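**The 12-minute table**

November 19, 2020 – Phromma office, second floor. Everybody's desk is a mess by now, mine included. So Flunora, the tidying people, told me to start with one table. Just one. Wipe it, put back less than you took off, walk away.

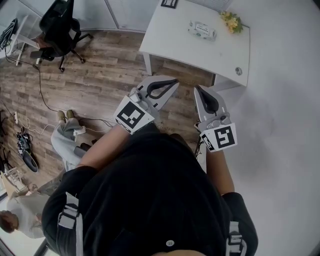
Small tables get dirty faster than big ones, says Kamonchanok Saengthong, and she has wiped plenty. Crumbs go in the cable hole first. Then the rings from cups. Her rule is wet wipes kept right on the top, not in a drawer, and one cheerful thing near them – yellow flowers will do, fake is fine. White tops show everything, wich is the point. You see it, you wipe it.

Cables next. Worse job. Unplug, untangle, lable each end with tape, and only then push the desk back. Blinds too, if you have them. Closed slats hide the dust till somebody opens them. A dry sock over the hand, slat by slat, top down. Took me 30 minutes for one window. 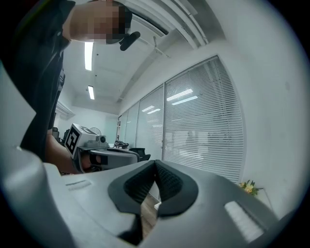

Thanakorn Tanasarn thinks the blinds can wait and the cables can't, and he'd swap the sock for a soft paintbrush anyway. Fine. Tried the brush. Faster, but it gets dust on the sill, so do the sill last.

Floor after that – sweep toward the door.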